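Hand-held gripper build: finger flex on heavy fabric

gunvor_m
Posted August 17, 2019

Right, back with more on the hand-held gripper. For anyone new, it's the black body with the two yellow slotted fingers, built on our kitchen table and tried out in the bedroom, where most of our laundry seems to live anyway. I've been doing T-shirts for ages and they're easy, so I've moved on to jeans and oh my word, jeans are a different animal!

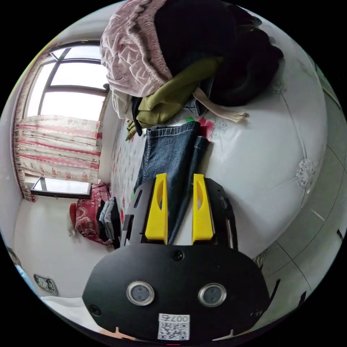 The trouble is the hems. A single layer of denim is fine, but once you get to the stitched bit at the bottom of the leg the tips splay and I have to squeeze much harder than I'd like. My hand was aching after 20 folds. I printed this set with thin walls to save weight and I'm starting to regret it. Does anyone have a feel for how long the slot can be before the finger goes floppy?

trygve_h
Shorten the slot. You've got it running most of the way up each finger by the look of it, and the tip is where you want the stiffness. I'd also ditch the thin walls. Four perimeters, no argument.

nazma_h
Going to argue! The slot is what lets the finger wrap a bit, and if you stiffen it all up you'll be pinching denim between two chisels. I'd leave the shape alone and put something grippy on the inside faces. I cut strips off an old bike inner tube for mine and they've done 2,000 closes without peeling.

trygve_h
Inner tube leaves black marks on anything pale, though. Ask me about my wife's pillowcases.

gunvor_m
Ha, noted. I can't risk marks, that's a decent quilt. Had another go this afternoon with the same fingers, this time pushing straight down on the folded jeans and letting the cloth bunch up before closing, instead of coming in from the side.

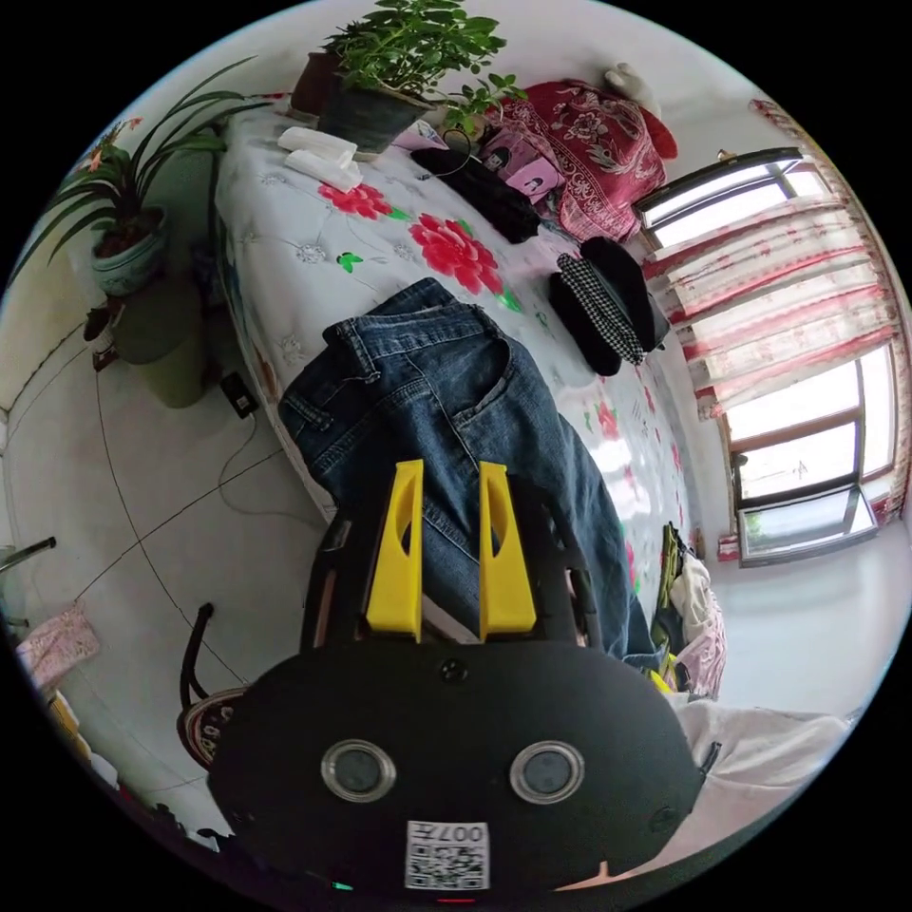
It's kinder on my wrist but you do need something firm underneath, and a mattress gives so much that half the push just disappears into it. The waistband is worse than the hems, if anything. I can get hold of it but I can't feel when I've got it, if that makes sense? With shirts I know straight away.

fereshteh_f
Makes total sense, had the same with towels. Put a chopping board under the quilt and see if it changes anything. If it does, your fingers are fine and it's the bed.

miroslava
What springs are you on? I swapped mine for a pair from Grostell and the return is loads snappier. Cost me more in postage than the springs did.

trygve_h
Springs won't fix a bendy finger, Miroslava.

miroslava
Didn't say they would, Trygve. She said her hand aches.

gunvor_m
Children, please. Chopping board is a great shout, trying that next. I dug out the darker pair as well, because the denim is a good bit thinner and I wanted to know if it was the weight or the stitching causing the bother.
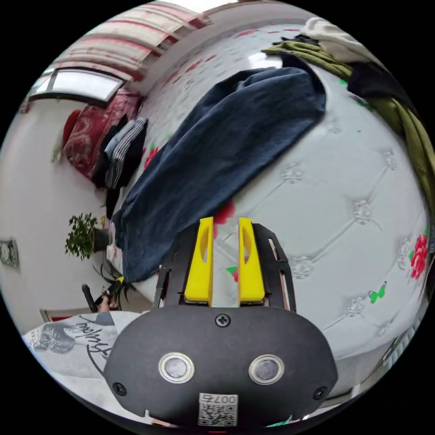 Stitching, I reckon. The thin pair folded nicely until I got to the side seam and then the tips went their separate ways again. So I'm printing two sets tonight, one with Trygve's short slot and one the same shape as now with thicker walls, and Nazma, if you know of a grippy strip that isn't black I'm all ears.

nazma_h
Silicone baking mat! Cut it with a proper knife, scissors chew it. Glue is a pain, I ended up sewing mine on through the slot.

trygve_h
Post the weights of both sets when they're off the printer. I'll say sorry if the long slot wins.

fereshteh_f
Screenshotting that.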